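Print this page | E-mail this article

4. Results: where the desk went

4.1 Clear surfaces as a stated preference

Our respondents were, almost without exception, people who said they liked a clear desk. This is worth recording at the outset, as the diaries they went on to keep suggest that liking a clear desk and owning one are separate hobbies. Across the two sites, Jotberg and Vorlow, we collected 2,364 diary entries over 40 working days. Each entry noted what had been put down on a shared work surface, by whom (in coded form), and whether the writer considered it to be there "for now".

The phrase "for now" deserves a paper of its own. At Jotberg it covered everything from a cup of tea to a box of archived invoices that had been there for now since before the present lease. At Vorlow, where staff are issued a written policy on personal items, the preferred wording was "temporarily", and the objects were the same.

4.2 Length, width and the far end

Earlier writing on shared offices has tended to treat the work surface as an area, so many square metres per worker. We found that shape mattered a good deal more. Round tables stayed clear longest, apparently for want of an end at which to leave things. Long tables filled from the ends inward — a pattern so regular at Jotberg that new starters picked it up without being told, and were cross when moved to Vorlow and its squarish benches.

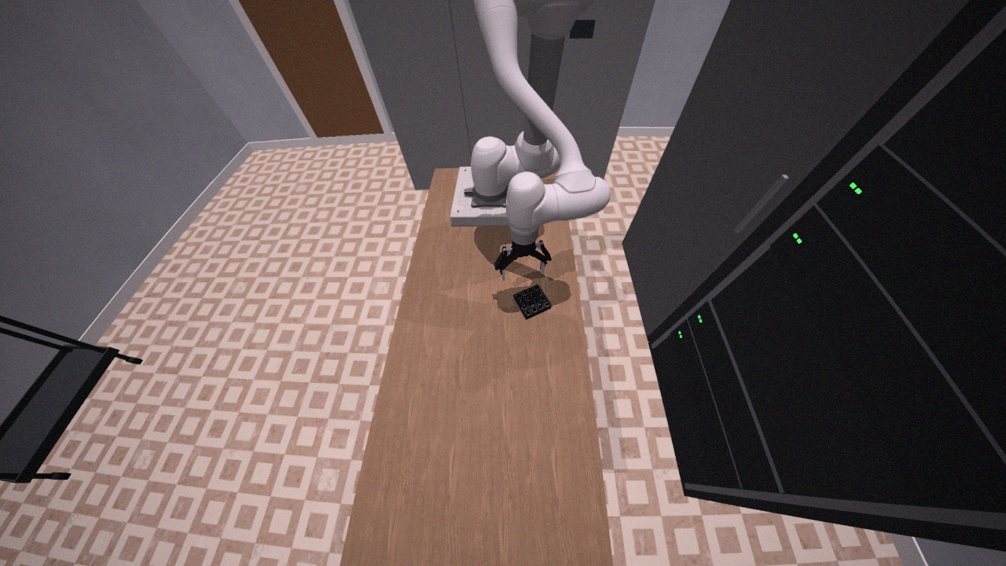

Figure 2. A long, narrow wooden tabletop with most of its surface bare (computer rendering).

The far end, as we came to call it, is the end a worker does not sit at. Diary writers consistently judged objects at the far end to be somebody else's, including, on two occasions, objects they had put there themselves. Distance seems to do the work of a filing cabinet. Once an item was out of arm's reach it stopped being clutter and became part of the building.

Colour and finish had little bearing on any of this. We had expected that people would take more care with timber than with painted surfaces, and several respondents assured us that they did. Their diaries record coffee rings on both.

4.3 The effect of tidying rules

Vorlow's policy, known internally as Sekgate after the software used to log breaches, requires surfaces to be cleared at the end of each day. Compliance was excellent. It was also achieved mainly by moving things to the windowsill, which the policy does not mention. We make no recommendation about windowsills, although we understand a revised policy has been drafted.

Contact the authors | Copyright 2022 | Back to top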